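March, notebook, dye bench

Third go at the madder bath for the Paltinitz wool. I kept it at 50 C for 30 minutes and the color is still more brick than I wanted - the Munell recipe wants soft water and ours is anything but! 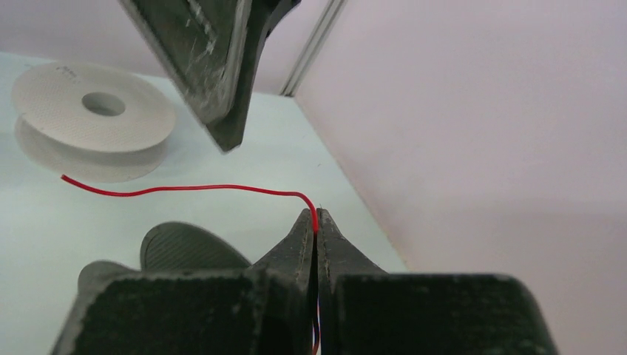
Red wire, close up.

Rinsed the skeins until I got bored (a good while) and hung them by the window. The alum from Wasport is clumpy again, so grind it first, please. 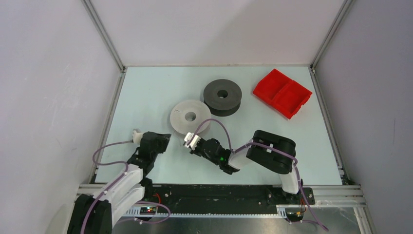 Notes by Rosalind Achterberg, dye bench lead

Next batch I'll try rainwater plus a pinch of chalk and see which one shifts the shade.
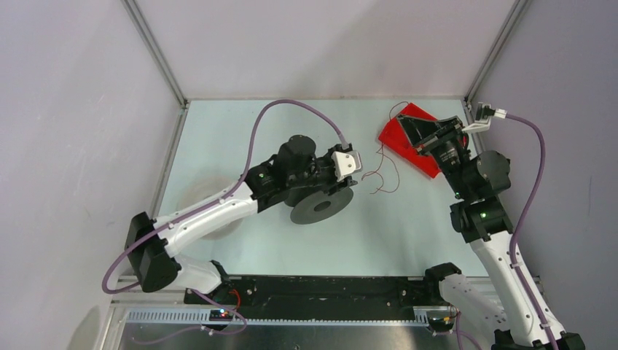 Chalk on top of hard water will only push it browner, and the Hjaltested skeins went dull that way, so try the rainwater alone first.

Fair point, chalk is out. I'm also cutting the bath down to 2 liters, and the roots get an overnight soak - they were barely softened this time.
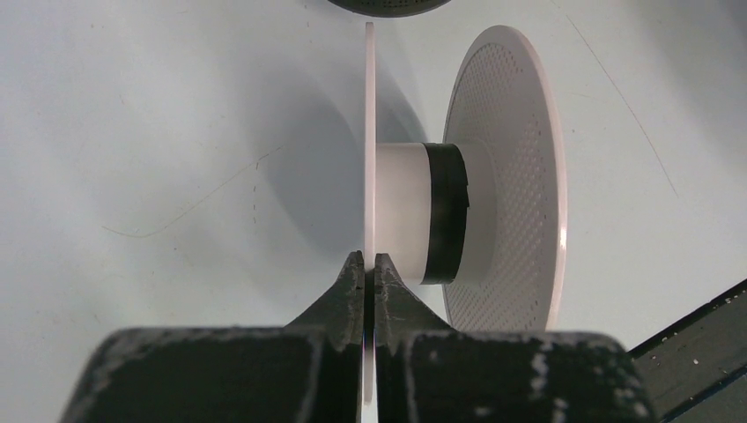
White spool with a dark band, on its edge.

Still to do: label the jars and wash the big pot.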